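The Practice Pad

The pads came from Wurkalton in boxes of 20, each one sealed in its own pouch with a little fluid. Thérèse Després opened the first of the evening at the side bench, pressed it flat with two fingers and noted the batch in the log. The log required batch, operator, start time and thread. It did not have a column for remarks, so remarks went in the margin.

Her brother was late. Jaxon Després had booked the bench from seven until nine on Friday, and at ten past he was still on the stairs, talking on the telephone. She used the time to lay out the thread. Dark, fine, cut to 300 millimetres. A longer length tangled. A shorter one ran out before the fourth throw, and then the whole knot had to be written off.

"You've started without me," he said.

"I've opened a pouch."

He sat down and adjusted the stool. The exercise was set out on a card that Dwight Perron had typed and laminated before he retired to Charbonneau. Pass the thread. Form a loop. Bring the second instrument to the loop and do not let it touch the pad with any load. Draw the tail through. Repeat. Perron had underlined the word load and then, apparently at a later date and in a different pen, underlined it again.

Jaxon made the first pass cleanly. On the second he let the slack grow, and the loop lay over to one side in a long triangle.

"Hold there," Thérèse said. She leaned in to look. 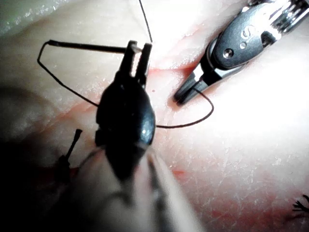 Second throw, thread held in the jaws, the other instrument waiting low over the pad.

"It's too wide," he said.

"It's wide. Perron would have passed it."

"Perron passed everyone."

"Perron failed Bjartur Damgaard twice."

This was true. The sheets were in the cabinet, under D, and each had a short account of the fault in Perron's square handwriting. Excess tension at the third throw. Excess tension at the third throw, see previous. Damgaard had gone on to run the training bench at Plokelness, where he was said to be strict about tension.

Jaxon kept the position. He had done 1155 knots since he began, according to the log, and he tied the last hundred no better than the hundred before. She had plotted it for him on squared paper in January. The curve rose steeply, bent, and then ran flat to the right-hand margin. He had asked what the flat part meant and she had said that it meant he was finished learning or had stopped paying attention, and that the graph could not distinguish between the two.

"Mother asked if you're coming on Sunday," he said.

"Is that why you were on the telephone?"

"Partly."

She wrote the time beside his initials. The lamp over the bench had a faint hum, which Yaroslav Dovhaniuk from the workshop had promised to look at and had looked at, without effect.

"Tell her yes," Thérèse said. "After lunch. I won't eat."

"She'll cook anyway."

"Then I'll eat. Bring the right one in, slowly. You're dropping your wrist."

He corrected it. She watched the thread and kept her pencil off the paper until he had begun to draw the tail through.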